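Running order for the table talk. Keep water near. Don't read it out, glance and go.

Slides are numbered on the printout, ignore the old numbers in the corner (from the Priston version).

## 1. Start

- Morning. Thanks for having me back in Vindthorpe, nice to see the hall with the heating on
- Talk is on painted furniture. Mostly white, mostly tables, because that's what people bring in and that's what goes wrong
- Ask: hands up who has painted a table. Hands up who would do it again. (Wait. Let them laugh, don't rush this)
- Questions at the end but shout if you can't hear me

SLIDE: title, stays up during all this

## 2. Why white is hard

Main point, say it twice: white shows the work. Dark green forgives you. White doesn't.

- every brush mark, every bit of fluff, every patch you sanded less than the next patch
- and it changes through the day. Fine at ten in the morning, awful at four with the sun low through a side window
- old stains come up through it. Tea-coloured rings, knots, whatever the last person polished it with
- story: the Barnard table. Long one, six legs, came out of a school kitchen. Two coats, looked lovely, went home, came down next day and there were pink streaks all along one side. Old red stain under the varnish. Had to take the lot off
- should have used a stain block. Knew it, didn't do it, was in a hurry

Don't go on about the Barnard table for ten minutes like last time.

## 3. Getting it ready

SLIDE: the sandpaper one

- Wash first. Sugar soap, warm water, rinse, rinse again. Leave overnight if you can
- Sanding grease just pushes it further in
- Fill dents, let filler go properly hard, then sand
- Grits: start at whatever the old finish needs, end up finer. 400 is for between the last coats and NOT for bare wood, paint has nothing to grab
- sand with the grain. Yes even though you're painting it
- Vacuum, then a damp cloth, then leave it alone. Don't stroke it. Everyone strokes it

Pass round the two offcuts here, the washed and the unwashed. Let them pick at the paint with a fingernail. GET THEM BACK, lost one in Priston.

## 4. Primer and stain block

- Different things. People mix them up, tins don't help
- Primer = helps paint stick. Stain block = stops what's underneath coming up. Some tins do both, read the back
- Knots: dab them first, then do the whole top
- Smelly. Open a window, open two
- Someone will ask if they can skip it on a top that's been painted before. Answer: sometimes, if the old paint is sound and dull and you know what it is. Test a corner on the underside

Short pause. Drink.

## 5. Paint

- Matt looks best and marks worst. Say this clearly, it's the bit they come for
- Eggshell in the middle. Gloss wipes down best but shows every dip in the top
- For a kitchen table with kids I would go eggshell. For a side table do what you like
- Thin coats. Thinner than that. A foam roller for the flat and a brush for the edges, edges first
- Keep a wet edge, work across in one go, don't go back over it. The patch you went back over is the patch you'll see for ever
- Drying is not the same as hard. Touch dry in a few hours, properly hard takes weeks. No hot plates, no vases, no laptops with rubber feet

The Katona stall: mention it. Bought a pot of "old white" there for a hall table, lovely colour, went on like porridge. Warmed the tin in a bucket of water and it was fine. Tip: cold paint drags. Sheds are cold.

SLIDE: price list
- tester pot and a scrap of board before you spend on a full tin
- my last dining table came to 149 pounds all in, and a good bit of that was brushes I didn't need
- people quote 200 to have one done for them, more with legs that twist. Worth it for some of you, no shame in that

## 6. Looking at it in bad light

Slow down here. This is the useful part and I always gabble it.

- Overhead light flattens everything. You think it's perfect
- Turn the big light off, put a lamp down low at one side, crouch. Walk right round
- Look for: dull patches, shiny patches, ridges where the roller stopped, bits
- Grey smudgy marks on matt white. Could be dirt, could be uneven paint, could just be shadow. Move the lamp. If it moves it's shadow
- Try a barely damp white cloth next. Comes off on the cloth = dirt, carry on as normal
- Doesn't shift, doesn't move = it's in the finish. Light sand, another thin coat over the WHOLE top, never just the patch

SLIDE: matt white top, soft grey shading and faint blotches. Ask the room, leave it or do it again? Let them argue a bit

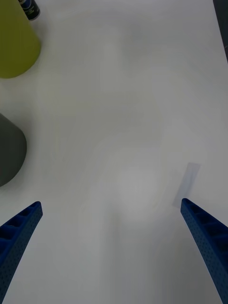
## 7. Living with it

- Soft cloth, warm water, drop of washing up liquid. That's it
- No cream cleaners, no green scourers. They polish matt paint and you get a shiny bald spot where somebody always sits
- Magic sponge things are very fine sandpaper realy. Same trouble
- Felt pads under lamps and bowls. Change them, they pick up grit and then you are dragging grit about
- Wax on top? Can do. Warms the colour a bit, needs doing again, and you have to get it all off before you ever repaint. I don't on dining tables
- Clear varnish over white: check it says non yellowing, try it on the underside first, wait longer than you want to

## 8. If short of time

Drop the price list and all of section 4 except the knots. Keep the lamp bit whatever happens. Keep the offcuts.

## 9. End

- Handout is by the door, has the grits and the drying times. Over 400 printed last time by mistake so please take one for a freind
- Brushes: wash them today, not tomorow
- Next one is in January, chairs. Bring a chair if it's small enough to carry up the stairs
- Questions. If it goes quiet, ask who's got a table with a ring on it

Lamp, extension lead and offcuts back in the blue crate before tea.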